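Kerilari user board > Cells and Setups > Arm drifts off the tape grid after paper change

grunt_gripper
Posted 7:40 am

Ok so. Plate rack cell, Kerilari arm on a bench, parallel gripper. Ran fine all through June. Changed the kraft paper in July, re-taped the grid, and now it goes in for the plate a bit left of where it should. Not every time. Enough that it taps the peg and faults out.

Controller throws 404 and stops. Clear it, home it, good for a while, then again. Same program as before, didnt touch the speeds. Rack is the same rack.

Anybody seen this?

bolt_head_benny
Posted 7:58 am

404 on the Kerilari is position mismatch after contact. Isn't the fault, just the symptom. Check your base plate bolts before anything else. Mine backed out a hair and I chased it for two weeks thinking it was the software.

Torque wrench, not the hex key out of the drawer.

tapeline
Posted 8:15 am

What do you use the grid for? Just placing the rack by eye, or did you teach off it? Big difference.

grunt_gripper
Posted 8:31 am

Taught off it. Corners of the cells are my reference points. New tape went down where the old tape was, near as I could tell.

Bolts are tight, checked them first thing. Current state of the bench:
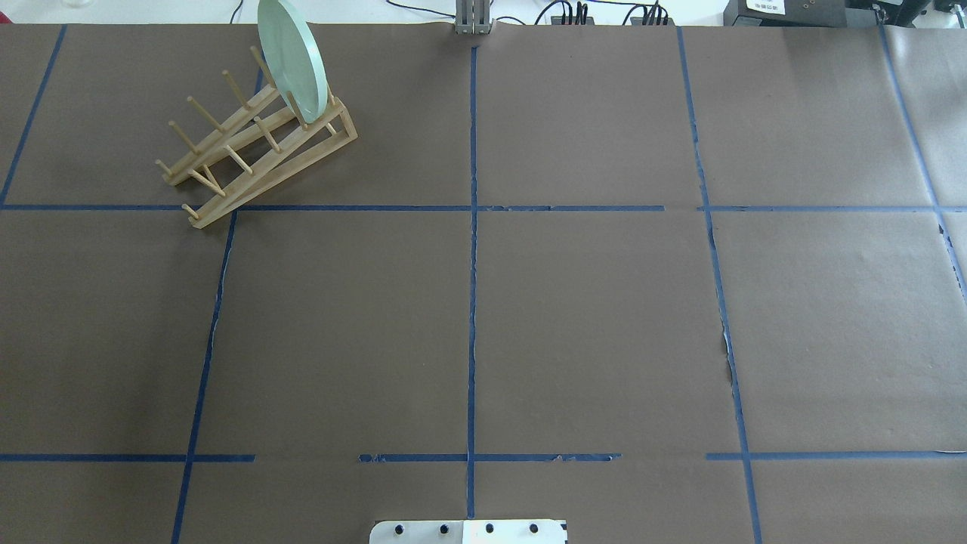 Home is straight up the center line, so if the center line is off then everything is off with it. I lined it up to the paper seam. Starting to think that was dumb, the seam is wherever the sheet happened to land.

tapeline
Posted 8:44 am

Yeah thats your problem. Paper moves. You pull the tape line off the base plate, never off the paper. Square off the front edge of the plate, chalk a line, tape to the chalk.

Also your lower line is peeling in the middle and there's a torn bit of paper over by the right hand line. If the sheet can creep, the grid goes with it and so does the rack.

bolt_head_benny
Posted 9:02 am

Disagree. If it was the center line it would miss every single time by the same amount. He said it comes and goes. Intermittent = mechanical or cable. Tight bolts doesn't mean the joint is good, could be slop in the wrist.

Put an indicator on the gripper, push it by hand with the brakes on. If the needle moves you have your answer.

tapeline
Posted 9:10 am

Or the rack gets nudged each time it taps the peg and he sets it back by eye. That comes and goes too.

mossy_cell
Posted 9:37 am

Both of you could be right, it happens. We run a Grunow arm on the same kind of bench. What fixed ours was getting rid of paper refs altogether. Two dowel pins in the bench, rack drops onto the pins, done. Paper is only there to cut the glare.

Also look at where your cables go behind the bench. Ours was dragging on the power strip at full reach. Took forever to spot.

grunt_gripper
Posted 10:20 am

Cant drill this bench, its on loan from the Bhardwaj cell. Clamps maybe.

Rack does get bumped, yes. I put it back to the tape.

mossy_cell
Posted 10:26 am

Clamps then. Or double sided tape under the rails if the rack is light. Clean the rails first or it wont hold.

grunt_gripper
Posted 1:55 pm

Update. Pulled the center tape, squared a new line off the plate. Old one was out by 2 mm at the far end. Re-taught all the corners. Stuck the rack down.

Ran 80 picks, no 404. Did the indicator thing too, needle didnt move.

bolt_head_benny
Posted 2:04 pm

80 isn't much. Let it go to 999 where the counter rolls over, then tell me. And do the wrist check again with the arm warm.

tapeline
Posted 2:11 pm

lol. Take the win.

Write the offset down somewhere before you touch the paper again. I put mine on the Kevolano sheet with the change date.

grunt_gripper
Posted 2:30 pm

Will do both. Leaving it running till 5, paper edge gets fixed tomorow.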